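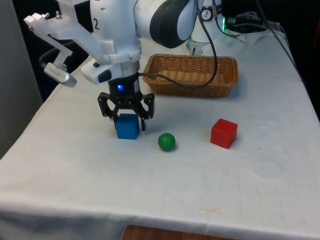
Foro de la Asociación de Residentes de Ullberg
Normativa y convivencia › Horario de silencio en la sala de lectura

Secretaria_Ullberg
Estimados asociados:
Se somete a consulta la propuesta de ampliar el horario de silencio de la sala de lectura del edificio Trereck. La norma vigente lo establece de 16:00 a 20:00. La redacción propuesta lo extendería a toda la jornada de apertura, con excepción de las actividades autorizadas por la Junta. Se ruega formular las alegaciones en este mismo hilo antes de que termine marzo.

C_Brophy
Manifiesto mi conformidad. Quienes preparamos oposiciones acudimos sobre todo por la mañana, y en ese tramo la norma no nos ampara. He presentado dos escritos al respecto y ninguno ha sido contestado.
Ciarán Brophy

portal109
Discrepo. La sala es el único espacio común con calefacción de todo el edificio. Si se impone silencio desde la apertura, los mayores que comentan allí la prensa tendrán que marcharse al vestíbulo, donde solo hay un banco.

Y. Hoshino
Conviene recordar que el artículo 4 del reglamento interno define la sala como «espacio de lectura y encuentro». Una restricción de jornada completa dejaría sin contenido la segunda parte — y eso exigiría, a mi juicio, modificar el reglamento en asamblea. Una consulta en el foro no basta.
Yoshinori Hoshino

C_Brophy
El artículo citado no impide regular horarios. De hecho, el silencio de tarde se aprobó sin pasar por la asamblea y no consta impugnación alguna.

Y. Hoshino
Que no se impugnara no lo convierte en correcto. Solicito que se publique el acta de aquel acuerdo.

farquharson_b
Propongo una solución intermedia: silencio hasta las 12:00, conversación en voz baja hasta las 16:00 y mantenimiento del régimen actual por la tarde.

portal109
Podría aceptarla, siempre que se indique en la puerta qué se entiende por voz baja. El año pasado se me llamó la atención por pasar las páginas del periódico.

Secretaria_Ullberg
Se toma nota de las alegaciones. El acta solicitada por el señor Hoshino se incorporará al apartado de documentos. La propuesta de farquharson_b se trasladará a la Junta junto con el texto inicial.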